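Serell Paper Crafts opens its doors to card makers this April

2026-04-08 — Serell Paper Crafts is very happy to announce a new season of card making evenings, open to anyone who has ever bought a pretty sheet of paper and then been too fond of it to cut it up (we know there are plenty of you out there!).

Each evening runs for 2 hours, with places for 8 people, and Noeline Pomare will be teaching folded cards, simple pop-ups and her much-loved layered envelopes. Our friends at Finum have kindly given 400 sheets of cardstock to get everyone started.

"I learned at my aunt's kitchen table, and I'd love these evenings to feel just like that," said Noeline.
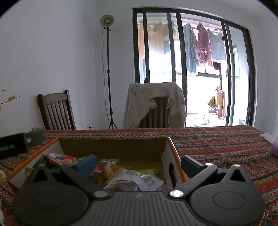
Beginners are every bit as welcome as old hands, and to save a place please call in or write to Muthoni Kioko at the shop.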